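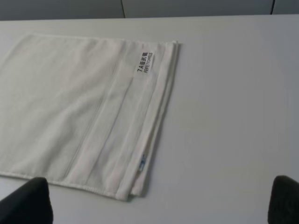

How to Get Ready for Your First Pelvic Exam

If you have a first appointment on the calendar and your stomach drops a little each time you think of it, pull up a chair. I worked the front desk of a women's health clinic for 10 years, and I must have talked a whole town's worth of nervous people through the door. Most of what they wanted to know was small and practical, so small and practical is what you'll get from me.

Step 1: Call ahead and ask your questions

You can ask for a female clinician, you can ask how long the visit is, and you can ask whether an exam is needed at all (for plenty of visits it isn't, and a conversation will do). If you'd like a chaperone in the room, or your sister, or your best friend, say so when you book. My old colleague Ludmila Rusnák used to write these requests in green ink at the top of the chart so they couldn't be missed.

Step 2: Write things down

Jot down the first day of your last period, any medicines you take, and anything that's been bothering you. Then write your 3 most important questions and put them at the top — you will forget them the moment you sit down, everybody does. The back of an envelope is fine.

Step 3: Dress for easy changing

A loose top and a skirt or sweatpants will save you a lot of hopping around on one foot. You'll be given something to cover up with, and you can keep your socks on. I always tell people to keep their socks on, those rooms are chilly even in August!

There's no need to shave, wax or do any special washing. Please don't douche beforehand. If your period shows up that morning, call the desk and ask; often they'll see you anyway.

Step 4: Speak up during the exam

The exam itself usually takes a few minutes. You can ask to hear each part explained before it happens, you can ask for a smaller speculum, and you can say "stop" at any point and have it honored. Pressure is common. If something hurts, say so right away. Slow breaths out help, and so does letting your knees fall to the sides and wiggling your toes (silly, I know, but try it).

Step 5: Before you leave

Ask when and how any results will reach you, and who to call if they don't. A little spotting afterward can happen, so tuck a liner in your bag. Heavy bleeding, fever or strong pain deserves a phone call that same day.

And then go get yourself a nice lunch.

206 shares | 10 comments

Related
What to Ask Before You Choose a Birth Control Method
Keeping a Period Diary, by Elif Naz Ersoy
Bringing Your Daughter to Her First Visit

Contact us | Posted March 15, 2022 | Back to top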